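Chapter 7
Working Surfaces in a Small Upper Room

Many homes and small offices have a mezzanine, and it is often used as a place to work. The space is open to the room below, so it has a railing where another room would have a wall. This changes how we put the furniture. In this chapter we study the desk, the shelf and the things which collect on them.

We begin with the difference between a working surface and a keeping surface. A working surface must be free at the place where the hands rest. A keeping surface can be full, but each thing on it should have a home – a tray, a bin or a box. When the two surfaces stand close together, things travel easily from one to the other. 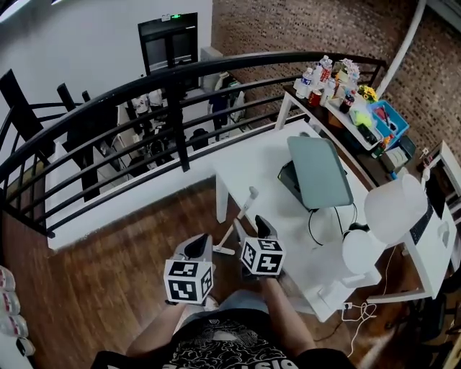
Figure 7.1 A white desk and a long dark wooden shelf table by a curved black railing.

In Figure 7.1 the laptop and the lamp are on the desk, while the bottles, the flowers and the bin of small tools are on the shelf table. Notice also the power strip on the floor. Cables are the subject of Section 7.3.

Before you read further, draw the plan of a desk you know well. Mark every thing that you did not use today. Isla Bolger and Thu Đàm, whose method we follow in Section 7.2, ask their students to repeat this drawing after one week and to compare the two plans.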